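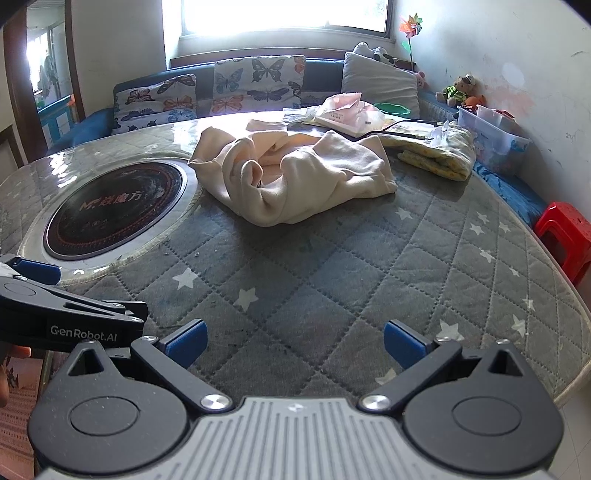

Page 32

# Our area's job number lost 593 jobs in a month and nothing closed. Where did they go?

**Dexter Wojcik**

I run a small print shop in Tuvside and I read the regional labor bulletin the way other people read box scores. In March the bulletin said the Millgate area had added 1,481 jobs. The mayor was pleased. The paper was pleased. My landlord was so pleased that he brought it up while discussing my lease.

A month later the same bulletin, same table, same row, says the March gain was 888. There was no press release this time. The new figure was sitting there with a little "r" next to it, like a parking ticket.

I've been up and down the main street and I haven't seen 593 people carrying boxes out to their cars. So my questions, in order of how much they bother me:

- Is "revised" a polite word for "wrong"?
- If they knew it was shaky, why put it out with all four digits showing?
- Which number should I use? I have to decide on hiring one more person before the summer rush, and I'd like to know if the folks around here have money coming in or if I'm looking at a typo.

I did read the notes at the back. They say the figures are "seasonally adjusted" and that "late reports have been incorporated." I understood each of those words separately.

---

**Joyce Masanja**

I used to fill in the employer form for a warehouse in Grerkotska, so I have seen this from the end where the sausage goes in.

Nobody went anywhere. Both numbers are estimates of the same thing. The statistics office can't wait until every employer has answered, so it sends out a survey, takes what has come back by the deadline, and scales that up to the whole area. Then the slow ones send theirs in and it does the sum again. I was one of the slow ones. My form went in late four months out of six, usually after somebody called and was very nice to me.

In an area your size the sample is small. The technical page for your bulletin should say how many employers were counted in the first pass. I looked at the back of the March one and it gives 129 for Millgate and the towns around it, Tuvside included. When 129 employers stand in for everybody, a couple of big ones turning up late can move the total by hundreds. Suppose the early forms came mostly from places that were hiring and the late ones came from places that were flat. The first number is going to look like a party.

Then there's the seasonal part, and this is the bit people skip. Every spring the garden centers, roofers and ice cream places take people on. If the bulletin reported the raw count, every March would look like a boom and every January like the end of the world. So they estimate how much hiring is normal for that month and take it out. What's left is the "adjusted" gain. The normal amount is itself an estimate, based on past years, and when a new month of data comes in it can shift a little. If you had a warm start to the year and the roofers got going early, the adjustment can put jobs in one month that belong in the next.

So, your three:

**Is "revised" a polite word for "wrong"?** The first number was early. You asked a question before all the mail had arrived.

**Why all four digits?** Because that's what the arithmetic spits out, and because offices like theirs don't round unless told to. I agree it looks more certain than it is. Look for the margin of error in the notes. For small areas it is often wide enough to drive a truck through, and sometimes it's bigger than the gain you are reading about.

**Which number should you use?** The newer one for March, but don't hang a hire on any single month. Take the last three revised months and average them. Then compare the same three months a year ago, unadjusted against unadjusted. If both point the same way, you have learned something.

One more thing to check. There's usually a big yearly revision, when they swap the survey estimates for something much closer to a full count from payroll tax records. It comes well after anyone has stopped caring. The 888 may move again, up or down, so please don't get attached to it.

---

**Fodor**

its all made up. they put the big number out when people are looking and the small one when they arent. my brother in law has been looking for work in Millgate since winter, and I don't see him in either number

---

**Joyce Masanja**

Fodor, I'm sorry about your brother-in-law. He wouldn't be in this table in any case, it counts filled jobs at employers. People looking for work come from a separate household survey, which is how the two can disagree in the same month and both be done properly. And revisions go up too. Flip back through a year of bulletins and put a plus or a minus next to each "r". If they were all minuses I'd be with you.

---

**Dexter Wojcik**

I did the plus and minus thing over lunch. Seven up, five down. I was hoping for a scandal and got a coin toss.

The margin of error was in a footnote to a footnote, and yes, it's wider than the 888. Which I read as: Millgate added some jobs in March, or possibly a few fewer than none. I have passed this along to my landlord, who felt it didn't change the spirit of the thing.

Three-month average is a bit above last year's, and the unadjusted comparison leans the same way. My own order book is up a little too - I probably should have opened that first. I'm going to take someone on part time and see where we are by August.

Marking Joyce's as the accepted answer. Still open to hearing from anyone who knows when the yearly revision lands for the smaller areas, as the notes only say "in due course."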